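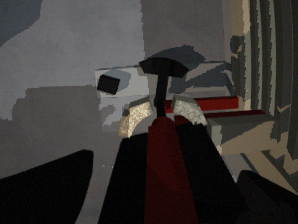 Simulated view from the gripper. Credit: Anau group, Hastard

Hastard opened its robotics building to visitors for one afternoon in August, and I went mainly for the Anau group, whose work on grasping I had read without following all of it. The visit was booked in slots. Mine was at 2 pm and took in two rooms and a short talk.

The group works on teaching a robot arm to pick things up using only what a camera close to the gripper can see. Most of the training happens in simulation. The talk began with rendered views like the one at the top of this page, with a dark mushroom-shaped object dead ahead and the gripper taking up the bottom of the view. A view like that is most of what the program has to go on. It gets no map of the room and no list of what is in it.

The method, which they call Setiawan, has two stages. In the first, a program that is allowed to cheat learns the task with full knowledge of the simulated world - where every object is, how heavy it is, how slippery. In the second, another program has to copy the first one's movements using camera views only. Neither idea is new and the speaker said so. Their own contribution is in how the practice scenes are made. Each one is built from plain shapes and blocks with the lighting, colours and surfaces changed at random, and the scenes where the second program does worst are sent back, altered slightly and tried again.

I asked why the pictures were so rough. The wall behind the object has blocky edges where one grey meets another, and the shadow on it is all angles. The answer was that better rendering was slow and had not helped in their tests. They would sooner have more scenes than prettier ones. Shadows did matter, though. An early version had been trained with hardly any, and on the real arm it kept reaching for the dark patch beside an object.

The result they were keenest to show was a set of 2000 simulated trials on shapes the program had not been trained on. The arm lifted the object and held it in 1366 of them. The same program trained without the sent-back scenes managed 800. Someone behind me asked about the failures. Many were with top-heavy things on a narrow stem, where the fingers closed in the right place but the object tipped as it was lifted. There was a slide on this and it went past too quickly for me to copy down.

After the talk we were taken next door to see the real arm, a Mekadberg, behind a clear screen. It was given a plastic funnel, a door knob and a roll of tape. It picked up the funnel and the tape at the first go and the door knob at the third. Each attempt was slower than I had expected, with a long pause before the fingers closed. The pause is put in by hand for safety, we were told, and the program itself decides much faster.

A separate set of 491 trials has been done on this arm, but the figures were still being checked and were not given out. I would have liked those more than anything else on the slides. The gap between simulation and the real thing is what most of the questions were about, and the replies were fair but general.

Practical points for anyone going next time: the lift only goes to the second floor and the lab is on the third, so ask at the desk about the goods lift if you need it. Bags have to be left downstairs. The handout is two sides of A4 and covers the training method properly, but it leaves out the trial results, so take a pen. Tea was in the foyer until 4 pm.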